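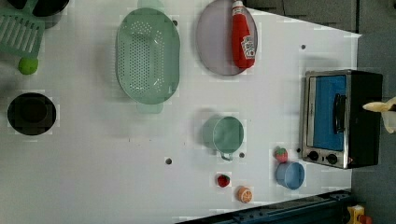

Manipulation cell budgeting is the planning of money, space and staff time for a robot workstation that handles objects on a table. It covers the choice of arm and gripper, the mounting hardware, the work surface, the objects to be handled, and the upkeep of all of these over the life of the cell. The practice grew up in university labs and small automation shops, where one bench often has to serve several projects in a row, and where a well-planned bench can stay useful long after the first project on it has ended.

Scope

A manipulation cell is smaller than a factory line and is usually paid for out of a single grant or department budget. A typical plan is split into fixed equipment and consumables. Fixed equipment includes the arm, its controller, the gripper, rails or a pedestal, cameras, the computer and the table. Consumables include gripper fingertips, cables, tabletop panels and the handled objects, which planners call the prop set.

Planners differ on where the tabletop belongs. The Zallgate method lists it as fixed equipment. The Batik worksheet, which is more popular with teaching labs, counts it as a consumable and sets aside money for a second panel from the start. Panels do get scuffed, and a fresh one is a wonderful thing to have on the shelf the week before a demonstration.

Arm and gripper

The arm is normally the largest line in the budget, and it is also the one that buyers research best. Reach, payload and repeatability are compared first. For household tasks, payload matters less than many first-time buyers expect. Cups, bowls and plastic food weigh very little, and a light arm can do an impressive amount of work with them.

The gripper deserves more attention than it usually gets. A parallel gripper with slender fingers can get into tight places, such as the gap behind a handle or the rim of a bowl. Wider fingers hold flat items more securely. Many plans include 2 sets of fingertips for this reason. Fingertips in pale, soft plastic show dirt quickly, and a spare set is cheap next to the rest of the order.

Mounting and rails

Mounting is the item most often left out of early drafts. A bare arm can't be set on a table and switched on. It needs a plate, a pedestal or a rail, plus bolts of the right grade and a floor or frame stiff enough to take the load. Slotted metal rail is a favorite with small labs, as it lets the base be shifted and bolted down again without new drilling. The Natach guide suggests pricing the rail together with the arm and ordering both at once, so that neither sits in a crate waiting for the other.

Work surface

Plain white board is widely used for tabletops. It gives good contrast against colored objects, it is easy to replace, and it can be cut in a school or campus workshop. Matte finishes are preferred to gloss, which throws back reflections from overhead lights. Smudges build up on either kind, and cleaning time belongs in the staffing part of the plan.

Holes for fasteners or cables should be marked out before the board is cut. Small round objects such as toy limes and berries will find any opening large enough to catch them. Some labs cap the holes and others leave them open and keep small props away from them.

Prop sets

The prop set is where budgeting becomes fun. For a kitchen cell, a modest toy-store order can supply dish racks, pots, colanders, plates, cups, bowls, squeeze bottles and play food. Toy versions are light, come in clear bright colors, and survive being dropped. A mix of shapes is worth more than a large number of pieces: a perforated colander, a cup with a thin handle and a plastic strawberry each ask something quite different of a gripper.

Duplicates are useful for the smallest pieces. Play fruit goes missing under benches, and a toy line may be withdrawn by its maker with no warning, leaving a lab unable to match its own earlier trials. The Batik worksheet asks for two of every item that fits inside a closed hand.

Appliances

Countertop appliances add doors, knobs and hinges, and they raise the level of the whole cell. The toaster oven is a very common choice. It is small, it has a door with a bar handle, and its control knobs offer a second task at no extra cost. Buyers should check the depth of the body as well as the width of the front, as the rear can take up a good share of the reachable table. The stiffness of the door spring varies between models and is rarely listed by sellers, so it is best tried by hand in a store.

Most labs run appliances unplugged. Those that plan to use power need a switched outlet, heat-safe clearance and, on many campuses, a separate safety review. The review should have its own line in the plan, as it takes staff time even when it costs no money.

Sample costs

The table-level costs below come from the Fu teaching cell, a single-arm kitchen bench, and were current as of 7/6/21. The arm and controller were bought under a separate order.

Rail, plate and bolts: $811
Prop set with duplicates: $56
Tabletop panels: 2, cut in-house from stock

The prop line is tiny beside the hardware, and yet it decides much of what the bench can be used for. Several later plans modeled on the Fu cell raised it and made no other change.

Timing

Orders placed in January tend to suit academic cells, leaving the spring for assembly and the summer for full use. Arms have the longest lead times. Props and panels can be bought within days, and groups often set them out on an ordinary table early on to settle the layout and check reach on paper before the arm is delivered.

See also

End effector
Modular workbench
Spare parts planning
Total cost of ownership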